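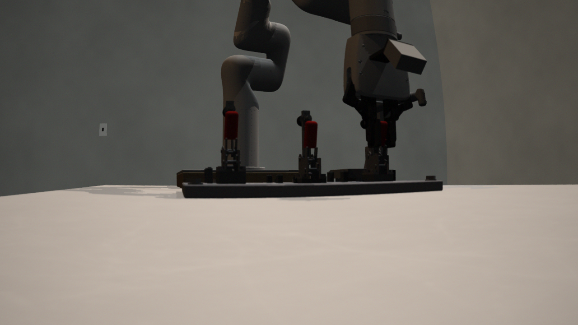
A light grey robot arm reaching down over a pale table.

Why do cats have whiskers?

Have you ever watched a cat squeeze through a gap that looked far too small? It probably asked its whiskers first!

Whiskers are special hairs. They are thicker and stiffer than the rest of a cat's fur, and their roots go much deeper into the skin. Around each root there are lots of nerves. If a whisker bends even a tiny bit, those nerves send a message whizzing off to the brain — something is touching me, just there!

The long ones grow on each side of the nose, but have a good look at a friendly cat and you will find more. There are whiskers above the eyes, some on the chin, and even a few on the backs of the front legs. The leg ones are brilliant for hunting. Cats can't see things very well when they are right under their noses, so the whiskers help them feel where a mouse (or a toy mouse) has got to.

Whiskers can pick up moving air too. Air flows differently near a wall or a chair, and that helps a cat find its way about in the dark.

They also give you clues about a cat's mood. Whiskers resting out to the sides usually mean a calm cat. Pushed forward, they mean it has spotted something exciting! Flat back against the face can mean it is frightened, so give it some space.

Never cut a cat's whiskers. Trimming them doesn't hurt like a pinch would, but the cat loses a lot of useful information and may get muddled or bump into things. Sometimes one drops out by itself, and a new one grows in its place.

Delia Dinu writes about pets for young readers in Stunwood.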